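Plastic sheeting

Plastic sheeting is thin, flexible plastic sold on rolls or in folded packs and used to wrap, cover or separate goods. It is one of the most common packing materials in workshops, warehouses and homes. Most clear sheeting is made from polyethylene, although polypropylene and PVC are also used. Thin grades are usually called film, and heavier grades are called sheet.

Properties

Sheeting is measured by thickness, in mils in the United States and in microns elsewhere. One mil is one thousandth of an inch, or 25.4 microns. Light film for wrapping small parts is often 1 or 2 mil thick, while dust covers and drop cloths may be 4 mil or more.

Clear film lets a packer see the item without opening the wrap. It keeps off dust and is not harmed by water. It also holds creases. A sheet that has been folded or balled up will not lie flat again without being pulled tight, and the creases reflect light, which can make printed labels underneath hard to read.

Use at the packing table

Packing tables are often covered with a cloth, mat or sheet of foam to protect both the tabletop and the goods. Plain colors such as light blue, green and gray are common, as small parts show up well against them. Clear film is harder to see on any color and is found mainly by its folds.

Film is cut to size before wrapping. For a rounded part, the sheet is normally cut wide enough to go around the part once with some overlap. The part is set near one corner, the corner is folded over it, and the sides are brought in before the part is rolled toward the far corner. Parts with a recessed center may be filled with a twist of paper first so the film does not tear at the rim. Tape is placed on the overlap only.

At the Arndale parts depot in Grerham, film is supplied under the trade name Gerkine in rolls of 1000 feet. The depot's packing guide, dated 2020-11-29, lists 16 standard cut sizes. An earlier product, Tak, was a film with light cling on one side and was dropped from the guide in March of the same year. 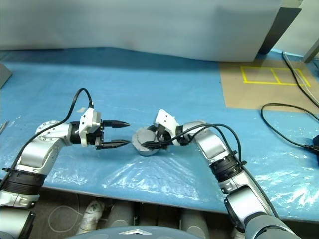
Storage and reuse

Rolls are kept on end or on a bar, away from direct sunlight, which makes untreated polyethylene brittle. Used sheets can be shaken out, smoothed and folded for a second use if they are clean and free of holes. Sheets with tape on them are usually trimmed or discarded. Clean polyethylene film is accepted at many store drop-off points but is left out of most curbside recycling programs, as it tangles in sorting equipment.

See also
Bubble wrap
Drop cloth
Packing paper
Stretch wrap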